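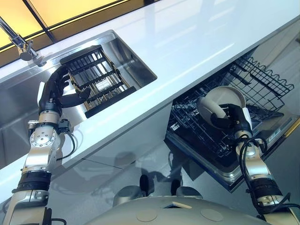 ok so I've lived in Kitdale for 3 months now and I have thoughts about the water. Thread, I guess?

Where I grew up, in Irnberg, the water was so soft you could never rinse the shampoo out. Here it's basically liquid chalk. My kettle looked like a cave inside by week two!

First thing I tried was vinegar. It works great on the kettle (half vinegar, half water, boil, leave it, rinse like crazy). It does not work great on my mood, the whole apartment smelled like pickles until bedtime.

Then I tried citric acid from the Đàm grocery on the corner. 17 bucks for a bag that's going to outlive me. No smell, and a spoonful does the kettle fine – total convert.

Glasses are a different story. Some of the cloudiness wipes right off with vinegar, and that's just minerals. If it doesn't budge the glass is probably etched, and that's for good. I lost almost 100 percent of my good tumblers before I learned this, RIP.

Also please check the hardness setting on your dishwasher if it has one. Mine was on 3 and I'd never even opened that menu.

Next up is a shower filter, the Grallell one everybody in my building seems to have. My hair feels like a broom – anyone here tried it? Does it do anything for hard water or am I just buying a fancy tube?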